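# Saving heating oil when you live off the gas main

I've been on oil heating for 11 winters now, ever since we moved out to Kondham, and for the first few of those I was hopeless at it. I ordered in December when everyone else did, I never looked at the tank unless the boiler had gone off, and I paid whatever the man on the phone told me to pay. So these are my notes, in no great order, for anyone who's just moved somewhere with a big green tank at the end of the garden and no idea what to do with it.

**Know what's in the tank.** My gauge is one of the little plug-in ones and it lies. It'll sit at half for a month and then drop to nothing overnight (I've been caught by that on a Sunday with guests!). I dip mine with a length of dowel that I keep in the shed only for that job. Mark it in pencil, write the level in a notebook, and after one winter you'll know what a cold week costs you. A bit of kitchen roll wiped down the dowel makes the line easier to see.

**Don't run it to the bottom.** All the sludge and water sits down there, and if it gets into the line you'll be bleeding the boiler in your dressing gown. I reorder at a quarter full, which feels early and isn't.

**Buy in summer if you can.** Oil is usually cheaper when people aren't thinking about radiators, though not every year, and I've been wrong twice. Last time I put in 1,026 litres, a silly number, but that's what it took to fill up and the driver was happy to round nothing. If you can't afford a full load, ask the neighbours. Ebise Gashaw runs the list on our lane and we all go in together; the lorry only makes one trip and the price per litre comes down a bit. You need somebody who's good at chasing people for money, mind you, and that isn't me.

**Check for water.** You can get a water-finding paste that changes colour. Smear it on the end of the dowel, lower it gently to the bottom, leave it for as long as the tube says and have a look. I do this in spring and again before the clocks go back. A spoonful isn't a drama, but if there's an inch of it, ring someone.

**Look at the filler cap and the vent.** Mine had a perished seal for goodness knows how long and the rain was going straight in. The new seal cost less than a sandwich. While you're there, cut back anything growing against the tank, as ivy is a menace and you want to be able to see all the way round it for cracks or weeping.

**Drips.** For a small spill on concrete, cat litter is your friend. Pour on plenty, leave it overnight, sweep it up and bag it, and take it to the tip and ask which bay they want it in. Please don't hose it down the drain, and don't use washing-up liquid on it either, it only spreads the stuff about. Anything bigger than a dinner plate, or anything near a well or a ditch, and you want proper help that same day.
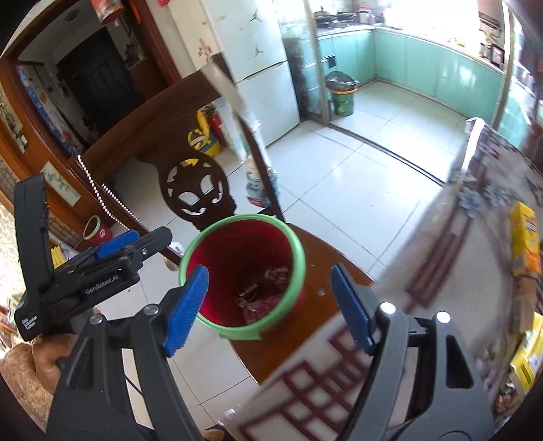
*Red bucket with a green rim, a few brownish scraps in the bottom.*

**Smelly hands and clothes.** Sugar and a squirt of washing-up liquid, rubbed in dry before you go near the tap. It works better than any of the fancy cleaners I've bought. Clothes I hang outside for two days before they go in the machine, or the smell gets into everything else (ask me about the towels).

**Turn the thing down.** Boring, I know! Our boiler flow was set at 78 degrees when we came and I've been nudging it down since. The house takes longer to warm up in the morning so I start it a bit sooner. If your hot water comes off the same boiler, ask your engineer how low you can safely go, as the cylinder still needs to get properly hot.

**Get the service done.** I book mine for a Wednesday in September, before the rush. Bjarke Ketilsson does ours and he always changes the nozzle and shows me the old one. Keep the printout he leaves, and pin last year's next to it so you can compare the two.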